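Kastari bench arm: rod handling, build gallery
Posted January 2024 by Abdelilah Farouk

Kastari is a small arm built on a shared workshop bench. Its one job is to pick up a rod, turn it upright and lower it into a holder. The pages before this one cover the base and the wiring. This page covers the gripper, the simulated bench and the grasp itself. Drawings are on the downloads page under Gornano, the name the gripper had before it was fitted to this arm.

Gripper body
The body is printed in two halves and bolted together. The first version had the bolts running in from the side, where they fouled the cable at full wrist rotation. They now enter from the back. Print time is long, so check the bore with the short test ring before committing to the full part.

Fingers
Both fingers are the same part, mirrored. The inner face is short, which keeps the contact small and lets the rod settle square to the hand. A longer pad was tried in April and dropped. It gripped well but pushed the rod over whenever the two sides did not close together.

Drive
One servo, one screw, 64 steps from open to closed. The Wattanapong driver board handles the current limit. Set it low first. At 300 mA the fingers stall cleanly on a rod; at 200 mA they let go when the wrist accelerates.

Simulated bench
Every change is run in simulation before it goes near the arm. The table has a wood texture and the lighting throws proper shadows, both added after the vision code learned to rely on a plain background. Contact friction is set by hand and is still too generous.

Wrist view
The virtual camera sits on the hand and looks along the fingers, so the tips stay in view throughout a grasp. 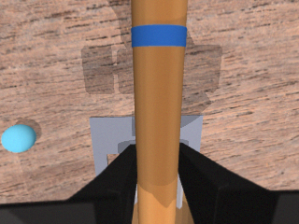

Camera position took three attempts. Mounted further back, it saw more of the table but lost the tips against the body at small openings. The present mount gives up some of the table for a clear view of the contact, and the planner copes with that by taking one wide look before the approach begins.

Grasp check
The controller compares finger opening with the expected rod width. If the two disagree, it opens, backs off along the same line and tries again. After 3 failures it stops and waits for a key press.

Still to do
Lalov's compliance patch has not been merged. The friction values need measuring on the real fingers, and the cable clip on the wrist needs a proper drawing.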